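From: Wanda Marciniak
To: Kirnelside residents list
Date: Sunday, December 15, 2019
Subject: Re: Clothes swap in January, what to bring?

> Hello all, I have two bags of children's clothes and a winter coat
> with a broken zip. Are you taking everything or only things in good
> order? And does it need to be ironed? We are on Vaswood Road so could
> drop off any evening.
> Krajewska

Hello,

Children's clothes, yes please, all sizes. The coat too, if you pin a note to it saying the zip has gone. We had several broken zips last year and they all went to people who sew.

No ironing needed. Washed and dry is enough. Please don't bring underwear, pillows or duvets, as the charity shop won't take what is left over and I end up driving it to the tip at Sisivmont.

To answer a few other questions I have had off list:

1. Tokens. One token per item, up to 10 per household. Last January we took in 700 items and the token box ran out before noon, so I have had more printed. Old tokens are still good.

2. Shoes. Tie them in pairs by the laces or put a rubber band round them. Single shoes go in the rag sack.

3. Folding. T-shirts and jumpers go flat on the tables, so fold them before you bag them if you can. Lay the shirt out, turn up the bottom hem, bring the sleeves in, and leave the neck label where it can be read.

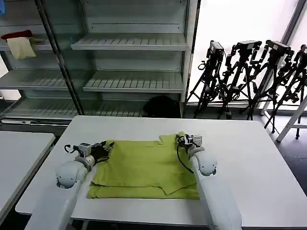
4. Drop-off. Evenings are fine, between six and eight, at the side door. The code for the key box is 2577 until the end of January. Please put the key back, it went missing twice in November.

5. Hangers. We have enough wire ones. Wooden or padded ones are welcome for coats and dresses.

I still need two people to help put the rails up the night before, and someone with a van for the leftovers. Reply to me and not to the whole list, please.

Wanda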